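Packing up a mixed room: what goes in the box with the soft toys? 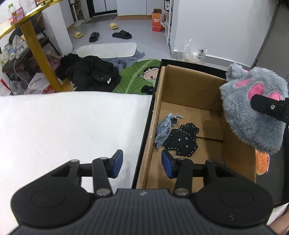
I'm moving from Nolville to a smaller place at the end of October and I've started on the main room. So far I have a box going with a gray plush toy, a little denim pouch and a black fabric patch with white stitching. Still on the floor are a bath mat and rugs, slippers, slides and a pile of black clothing. There's more under the round table, mostly fabric and bags.

I have two problems. First, do I keep small things like the pouch and the patch with the toy, or will they get lost? Second, what do I do with the rugs? One is a shaggy gray-blue one, one is fluffy and white, and there's a green one shaped like a leaf that I don't want creased. I have 12 boxes and would like to avoid buying more.

Posted by Gwendolyn Mercado

Ilse Baumgart

Keep the toy box for soft things only. Put the pouch and the patch together in a clear zip bag, write on the bag what is in it, and lay it on top just before you close the box. Small fabric things slide under the bottom flaps and people throw them out with the cardboard. I lost a set of embroidered coasters that way.

Rugs don't need boxes. Shake them outside first, then roll each one with the top side facing out and tie it in 2 places with cotton string. Tape leaves marks on the backing. A leaf shape won't roll evenly, so start from the widest end and let the point finish on the outside. If it has a rubber back, put an old sheet in before you roll — the rubber can stick to the print if the truck gets warm.

The black clothes can go around the toy as padding. Fold them first or you will be ironing all of it. Slippers and slides go in their own bag, soles together. Don't put them in with the clothes or the toy.

Raed Shboul

just use trash bags for the rugs and clothes. did my whole apartment like that, took one evening. label the bags or you will mix them up with the actual trash

Amanuel Zeleke

I agree with most of what Ilse wrote, but I'd wash the bath mat before the move and leave it out until it is dry all the way through. A damp mat rolled up for a week will smell, and so will everything packed near it.

For the table, clear the top and everything underneath before you pack anything else. You need the floor space, and the bags down there may be half empty and easy to combine. Wrap the table edge with a towel. Gold trim scratches when it rubs on a door frame.

Comments

Fiona Purves: String instead of tape is good advice. I still have tape lines on a hall rug.

Gwendolyn Mercado: Thanks, the patch and pouch are in a zip bag now. Washing the mats tonight.

Raed Shboul: clear bags also work if you don't want to label

Contact Lirnlow Home Help | Terms of use | Copyright Lirnlow | Back to top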